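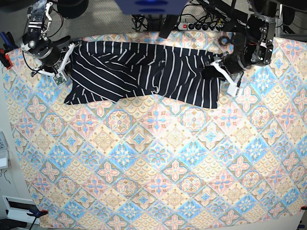

**Barrios opens folding and mending room on its ground floor**

January 15, 2023 - The Barrios laundry co-operative has opened a room for folding, sorting and light mending of household clothing. Work that was previously done on the counters beside the dryers now has its own tables, shelving and intake desk.

The room is fitted with 2 long tables, each dressed with a printed cotton cloth. According to Iker Soler, who planned the layout, the cloths serve a practical purpose. A bare top lets knitted garments slide while they are being squared up, and a fabric cover holds them in place. Cloths with a regular grid were preferred, as the repeat can be used as a rough guide when a sleeve or hem is being lined up. Those chosen have a diamond tile pattern in pink, pale blue and a yellow-beige, with small flower motifs.

Striped clothing is treated as a separate category at intake. A navy garment with narrow white stripes shows any twist in the fabric at once: the lines bend wherever the cloth is bunched, and they have to run straight again before the first fold is made. The written method asks for the piece to be spread lengthwise across the table, smoothed from the middle outwards, and then folded along a stripe where one falls near the centre. Plain items skip the smoothing check and go directly to the fold.

Finished pieces are stacked by size and placed on open shelving supplied by Bustix. Items with loose seams or missing buttons are tagged and moved to the mending side, where Casimiro Mateos keeps the repair list. Mending is limited to hems, buttons and straight seams - zips and linings are passed to Odus, a tailoring workshop on the same street.

The fit-out cost 2500 euros, paid from the co-operative's equipment budget. The room can take 60 bags a week at the present staffing level. Turnaround is set at 3 days for folding alone, with mending quoted separately at the desk.

A second stage is planned for March, when a steam press and a rail for hanging garments are to be added along the back wall. Opening hours are posted at the entrance and match those of the laundry.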